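How to Read a Health Headline Without Throwing Out Your Pantry

By Ximeng Xia
4/30/25
312 shares | 11 comments

Last December my aunt forwarded me an article saying that cinnamon cures colds. By the weekend a cousin had sent one saying that cinnamon wrecks your liver. I own one jar of cinnamon and it was getting nervous.

You can sort most of these stories out in a few minutes with a cup of coffee and a mildly bad attitude.

Step 1. Find the study

Scroll past the quotes and look for a link or a journal name. If all you get is "scientists say," search for the lead researcher plus the topic. If nothing turns up, close the tab and go live your life.

Step 2. Check who (or what) was studied

Plenty of miracle cures have only ever worked on mice, and the mice were not asked how they felt. Cells in a dish are a step further from you. If it was people, see how many. A study of 11 college students can be perfectly honest work and still tell you very little about your grandmother.

Step 3. Turn percentages into people

"Doubles your risk!" sounds awful. Doubled from what? If one person in 100 gets the rash, and now two do, that's your doubling. Write both numbers on the back of an envelope before you panic.

I do this part while the laundry gets sorted, navy things in one heap, everything else in another. Dull chores are good for arithmetic.
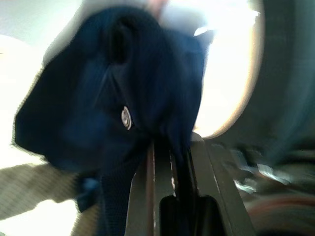
Step 4. Look for the price tag

Scroll to the bottom. Is there a store? Does the author sell the powder that fixes the problem you learned you had three paragraphs ago? Funding doesn't make a study wrong, but I read more slowly when I see it.

Step 5. Ask a dull person

Your pharmacist is ideal. Mine has heard about the cinnamon — twice — and didn't even sigh. Bring the article, and don't stop or start any medicine until you've had that talk.

Then answer your aunt. Be nice. She'll have another one by Thanksgiving.

Share this | 11 comments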